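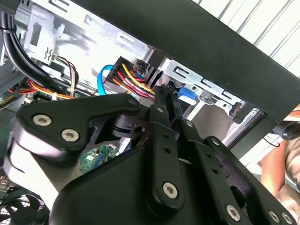

Inside the Old Towers: a Gallery from the Zedositz Computer Bench

Welcome, and thanks for stopping by! These pages have been a bit neglected over the summer, so here's a small gallery to kick off February 2024. The subject is one dear to my heart, the old desktop tower, and in particular what you find once the side comes off. I grew up with beige boxes humming under the desk, and I still think there's no better way to learn how a computer goes together than to have a good long look inside one that doesn't owe anyone a favour.

We work on whatever comes in. Offices clear out a storeroom, somebody's mum finally upgrades, and the towers land on our shelves at Zedositz to be stripped, sorted and (if they've any life left) put back together for a new home. A lot of the fun is in the little plastic bits. Screws are the same everywhere you go, but every maker seems to have had its own idea about how a drive ought to be held, and some of those ideas were very clever indeed.

The blue carrier, going into its slot at the corner of the grey plate. I have a real soft spot for coloured plastic in a computer, as it generally means a part you're meant to handle, and it saves a beginner a lot of worried prodding. Do be gentle with old carriers, though. The plastic gets brittle with the years, and a clip that would have flexed happily when it was new can snap off in your fingers. 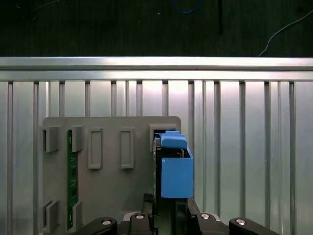
Okum wrote in after our last gallery to say that a bit of warmth does wonders for stubborn clips, and that leaving the carriers on a sunny windowsill before you start means far fewer breakages. I've since tried it on a box of spares and I'm a convert, although in our climate you'd want to keep an eye on them so they don't end up the shape of a banana. Thanks, Okum, and please keep the tips coming!

Next up is the part most people come for, the motherboard, with the drive still sitting in its caddy.
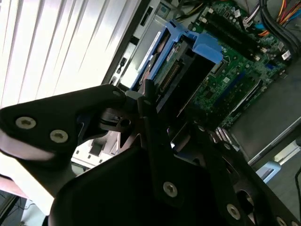
Hard drives are the one part I'm fussy about. Every drive that reaches us gets wiped before anything else is decided, and the ones that won't wipe go to Trukero for shredding, with a small fee that I reckon is the best money we spend. A caddy like the blue one in this tower makes that job a pleasure, as the drive and its holder can be treated as a single piece until you've got them out on the bench in good light. Have a look, too, at the row of gold contacts on the drive's circuit board, so neat and tidy, and the last thing you want to touch with a bare thumb. We keep our wiped drives in padded trays, never stacked, and I will nag anyone who stacks them.

And one for the lovers of sheet metal. I could go on about drive cages all arvo - the slots, the tabs, the tiny stamped markings that must have meant something to somebody at the factory. Mind your knuckles on cages like this, as the cheaper ones were never properly deburred and I've the scars to show for it.
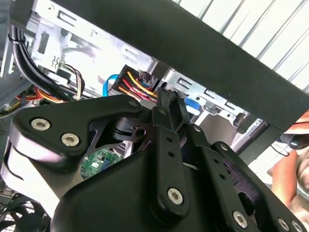 Can I bring in an old tower without taking the drive out first? Bring it just as it is, leads and all, and we'll remove the drive and wipe it for you at no charge.

The next gallery should be up in May, when I'm hoping to get through the shelf of power supplies and have a proper go at the Van Dusen boxes, which have been waiting so patiently under the bench. If you've a tower of your own in bits on the kitchen table, I'd love to hear how you're getting on with it.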